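Flitton Kitchen: simulated demos for household arms

README, data card and a few confessions from Gorazd Popescu
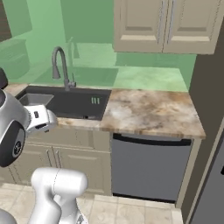
A simulated kitchen from the sink set, with the gripper near the left side of the basin.

Hi! I'm Gorazd, and I put Flitton together because I wanted a pile of kitchen demonstrations I could train small policies on without tying up a real arm all day. It grew a bit (okay, a lot), so I'm writing things down before I forget them.

What you get

There are 1,152 episodes across 4 tasks: reach to the faucet, turn the lever, open a drawer, and pull down a dishwasher door. I drove every one of them myself with Wornine, my teleop tool, mostly late at night with the heating off. Each episode has the rendered video, joint positions, gripper state, the action I commanded, and a line of plain text saying what I was trying to do. The text is typed by hand, so please expect typos. I fixed the worst ones in April and then lost patience.

The kitchens

I used 9 layouts. Counters, cabinet colors and floors change between them, and the appliances move around too. Sinks gave me the most trouble by far! A dark basin next to a white gripper is hard on a small vision encoder, and my first policy kept heading for the rim. If you're short on time, start with the drawer task and come back to the sinks once your training loop works.

How I recorded

An episode starts when the arm first moves and ends when I press stop. I kept failures in if I recovered within the same try, because I like having those corrections in the training mix. Hopeless ones went to a separate folder called Sudadley (named after a village I got lost in, long story). They're marked success = false, and the default loader skips them. Pass include_failed if you want them.

Splits

Train on 7 layouts, validate on 1, test on the last. Please don't shuffle episodes across layouts and then report the test score. I did that myself for a whole week and was very pleased with my numbers.

Known problems

Roughly 3 percent of the episodes have a pause at the start where I was hunting for the right key. Trim them with the script in the tools folder if pauses bother your model.

Contact physics on the faucet lever is too forgiving, so a sloppy grasp that works here may well slip on hardware.

There's one operator (me), right-handed and impatient. Your policy will pick up my habits, including the little wiggle before I close the gripper.

Baseline

The Pop folder holds a small behavior cloning model with its config. It's decent at drawers and bad at levers. I'd love to see somebody beat it, so send me your config if you do!

Changes and fixes

Open an issue with the episode number and the timestamp where things go wrong. I usually look at them in the evening, and corrected labels go out with the next release.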